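Keys and the Small-Things Table

September is when we go through the entry area at Clernwood. It takes around 40 minutes.

The hooks
There is a row of hooks on the wall, all in one line. Hang keys by the ring – not by a tag or strap.

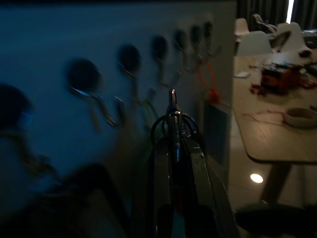

The table
Glasses, phones and other bits end up on the light wood table. Pick up your glasses first, as they scratch easily. Small red pieces go back in their bag, please.
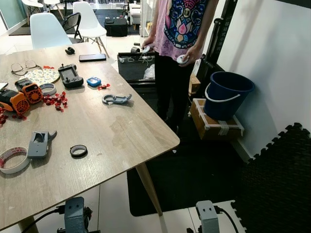
Tagged keys
Any bunch used by more than one person needs a tag. A round red one is easy to find, and a soft keychain helps too. Guangming Long has spare tags in room 13. 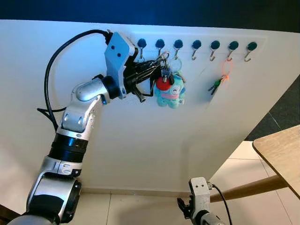 Tape and loose parts
Rolls of tape can stay on the table until the end of the month. After that they move to the supply shelf – along with any hooks and clips left over.
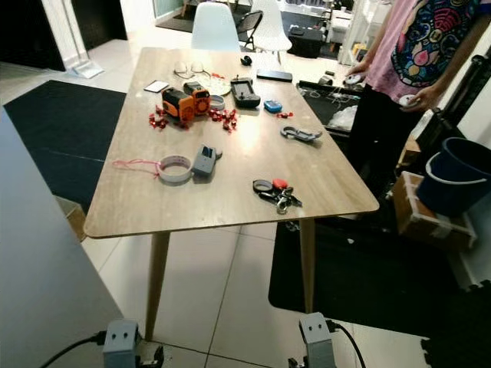
What happens to keys with no tag?
They go to the front desk at Clekmont, extension 659, and stay there until someone asks for them.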